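Ticket 1384
Subject: Blue marks on wooden table top, will not come off
Opened: 2019-07-30
Product: Tadham table, medium brown top
Status: Open, waiting for reply
32 views
3 comments

Problem
There are faint blue marks on the top. One is a small spot near the left edge and there are others further in. I first noticed them in May and thought they were dust from the coloured cups we keep on it. They don't wipe off.

The top was oiled with Adora clear oil when we got it and has had nothing on it since.

Tried so far
1. Damp cloth, warm water. No change.
2. Washing-up liquid, left on for 40 seconds, wiped, dried. No change.
3. White pencil rubber. The spot near the left edge may be slightly paler. The rest are the same.
4. Vorkeck wood soap, two goes, the second one left overnight. No change, and the grain felt rough afterwards until I oiled it again.

Not tried: sanding, bleach, anything with solvent in it.

Comment 1 (support)
Does the colour come off on a white cloth with a drop of methylated spirit? Please test underneath first.

Comment 2 (customer)
Tested underneath, the finish was fine. On the left spot I got a very faint blue on the cloth. I stopped there because I didn't want a pale ring. I have some Ruangrit 70 grit paper but that seems far too coarse for this. Would you go finer, or carry on with the spirit? Photo attached, with the blue and red cups and the two red cubes left out on it.

Comment 3 (customer)
Also, if it does need sanding, can I do only the marked patches and re-oil those, or does the whole top have to be done?

0 shares
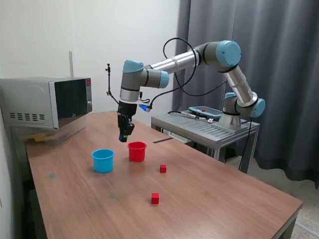
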